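Household Operations, Unit 5: Cloths, and What Becomes of Them
Course handout, Hastemden evening program

Read this before the practical. It covers the folding and holding of cleaning cloths, a subject most of you believe you mastered at age nine. The first practical usually settles that question, so bring a cloth you don't mind being judged by.

5.1 Terms

A cloth is flat, folded or crumpled. Flat means spread out with all its corners showing. Folded means somebody made a decision. Crumpled covers everything else, including most of what is in your kitchen drawer right now.

The working face is the part touching the surface you are cleaning. A cloth folded in half and then in half again gives you a small, thick pad with a fresh face waiting behind each turn. A crumpled cloth has a working face too, but you will never find the same one twice, and so you end up wiping the counter with whatever you picked up from the stove.

5.2 The pinch and the grab

Two ways to pick up a cloth matter for this unit. In the pinch, you take a small amount of fabric near the middle and lift. The rest hangs. It is quick, it suits shaking out crumbs, and it undoes any fold you had. In the grab, you close on a good thickness of cloth and keep it bunched. Use the grab for spills, where neatness can wait.

Students tend to pinch when they should grab. The Doherty workbook gives this three pages and a diagram with arrows. I would skip the arrows.
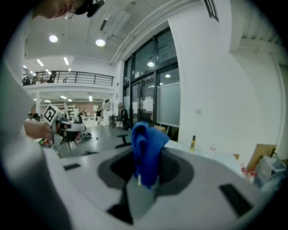

A cloth held by its lower part will often flop over at the top, and soft fabric does this more than stiff. For wiping, let it flop. For folding, put it down and start from the corners again, however much you feel you can rescue it in the air. I have watched a great many rescues in the air. They end on the floor, and then you need a second cloth.

5.3 Folding to a standard

Lay the cloth flat. Smooth from the center out. Bring the far edge to the near edge, then left to right. Press once along each fold with the side of the hand.

Stack with the last fold facing you, so that one cloth comes off the pile without bringing its relatives. If your stack leans, take it down and look at the bottom two. The trouble is nearly always there.

Old cloths will not fold square. They have been through the wash too often and have developed opinions. Match the corners you can and tuck the rest under - the marking sheet allows for this, within reason.

5.4 Color

At Droltton the rule is one color per room, and the chart is on the inside of the supply closet door. Learn it. "It was the nearest one" has been offered as an answer in the written test and earned no marks.

5.5 Before the practical

Fold five cloths at home, stack them, and leave the stack overnight. In the morning, take the top one off with one hand. Note what the others did.

Read the Pruto leaflet on washing and drying, both sides. The second side is the one about fabric softener, and it is on the test.

Late work goes in the tray by the door. Folded, please.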